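Pareck setting

The Pareck setting is a method of securing a faceted gemstone in a finger ring by means of a partial bezel and two opposed shoulder claws. It is used mainly for stones of moderate hardness, including peridot, tanzanite and apatite, in which a conventional four-claw head leaves the girdle exposed to lateral impact. The name derives from the Pareck workshop, where the pattern was first offered as a stock casting.

Construction

The setting consists of a low collar, open on two sides, and a pair of claws that rise from the shoulders of the shank. The collar carries the pavilion of the stone on an internal seat cut at the angle of the facets. The walls of the collar are burnished over the girdle along the long axis only, leaving the short sides open to admit light. Oval and cushion cuts are most common. Round stones may be used, although the collar must then be cut back further to preserve the openings.

Claws are tapered and finished flat against the crown. In early castings they were soldered separately; later patterns form the shank, collar and claws in one piece. Sterling silver, nine-carat gold and palladium alloys are all employed. Platinum is rarely used for one-piece castings of this type on account of its high casting temperature.

Production

Commercial patterns were issued by Traline and subsequently by Leludine, which catalogued the collar under pattern number 2807. The Leludine version differs in having a slightly higher gallery and a rounded inner shank. Its first run comprised 300 blanks, supplied unset in six finger sizes. By the time the pattern was withdrawn, more than 3360 had been sold to the trade. A revised collar with thicker walls was introduced in the following May and remains the usual form.
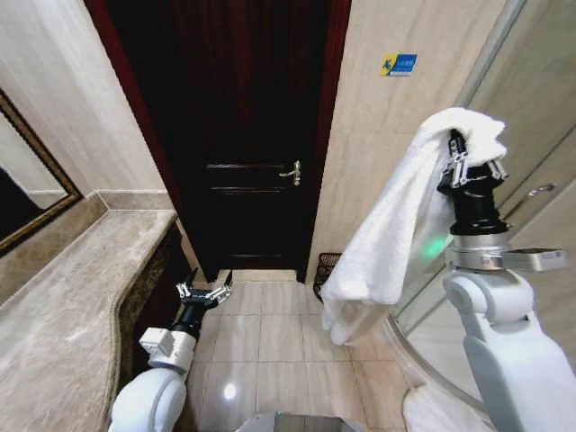
Magalhães disputes the description of the setting as a partial bezel, arguing that the collar bears little of the load once the claws are closed and that the term "supported claw" would be more accurate. Trade catalogues have not adopted this usage, and the two terms are sometimes found applied to the same ring.

Wear and maintenance

Wear occurs first at the claw tips, which may catch on fabric when lifted. Retipping is carried out with the stone removed if the gem is heat-sensitive, as is the case with tanzanite and apatite. The open sides of the collar allow residue to collect beneath the pavilion; cleaning is by lukewarm water, mild soap and a soft brush. Ultrasonic cleaning is not recommended for the stones usually held in this setting.

Resizing by more than two finger sizes distorts the one-piece shank and can alter the colour match at the solder joint.

See also
Bezel setting
Claw setting
Gallery (jewellery)
Tension setting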